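Hundudon Trail Medal

The Hundudon Trail Medal is a hiking award issued to youth groups that complete the Hundudon Trail, a marked footpath of 11 miles between Pellanero Landing and the Dankwa campground. It is worn on the right pocket of the uniform shirt, hung from a green and white ribbon. The award is open to scout troops, church youth groups and school outdoor clubs.

Requirements

A group must walk the full trail in one day, in either direction, with at least two adult leaders. Each hiker answers a set of written questions based on the trail markers and completes one hour of path work, usually clearing brush or resetting water bars. The answer sheet is signed by a leader and mailed with the order form. Medals are sold only to groups with a signed sheet on file.

Design

The first medal was a die-struck bronze disk showing the ferry bell at Pellanero Landing. The current version is cast in zinc alloy with an enamel border. A cloth patch of the same design was added later and may be worn on a jacket or pack. Hikers who walk the trail again receive a small pin for the ribbon, up to a limit of 6 pins.

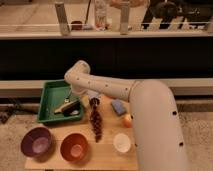 Several former hikers have disputed the date of the change from bronze to zinc, and one collector, Jemasico, wrote that the two metals were sold side by side for at least one season, so that a bronze medal alone does not prove an early hike. The order records do not settle the point. Bronze medals with the reversed bell, a die error, are the most sought after; 90 were struck before the die was replaced.

Distribution

Nearly 4000 medals have been issued. Orders are filled from March through November, when the trail closes for the winter. Replacement ribbons are sold separately and do not require a new answer sheet.

See also

Dankwa campground
Pellanero Landing
List of historic hiking trail awards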